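Pludthorpe Community Kitchen: Reusable Tableware Project
Interim Report to the Zamudio Fund
Prepared by Ghassan Harb, Project Coordinator

Summary

This report covers the second period of the grant, ending in March. The Zamudio Fund awarded support for replacing disposable cups and plates at the Pludthorpe kitchen with reusable plastic tableware, and for setting up the storage and washing routines the change requires. Purchasing is complete. Washing and storage are in place, with one item outstanding.

Activity in the period

The kitchen now holds 900 reusable cups, delivered by Bruveveck in two lots. The first lot was inspected on arrival and put into service the same week. In the second lot, 29 cups had split or uneven rims and were returned. The supplier replaced them at no cost to the grant.

Cups are collected from the tables after each meal, emptied, rinsed, and sent through the dishwasher in open racks. Each rack holds 25 cups, placed mouth down. Staff found early on that cups stacked straight from the machine held water between them, and the drying time before stacking was extended accordingly. The written procedure was revised and posted beside the sink.

Light blue was chosen for the cups so that they can be told apart from the white cups belonging to the upstairs tenants, who use the same dishwasher in the afternoon. 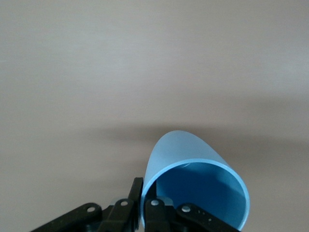

How are worn or damaged cups removed from use?
Staff check the rim and base of each cup at the stacking stage, and any cup with a crack, a rough edge, or a lasting stain is set aside for recycling and entered in the stock record.

The stock record is kept in Plotstead, the inventory system already used for dry goods. Adding tableware to it required no new license. Entries are made at the close of each meal service, and the coordinator reviews them at the end of the month.

Outstanding work

The shelving for the serving area was ordered later than planned, after the original measurements were found to leave too little clearance for the lower cabinet doors. Until it is fitted, clean cups are kept in lidded bins in the dry store. Installation is expected to take 3 days and will be scheduled outside serving hours.

Budget

Spending on cups and racks was within the approved lines. The amount set aside for shelving remains unspent and is carried into the next period. No transfer between budget lines is requested.

Next period

The kitchen will install the shelving, complete a full stock count, and train the evening staff in the revised washing procedure. Results of the count will be included in the final report, together with a comparison of spending on disposable cups before and after the change.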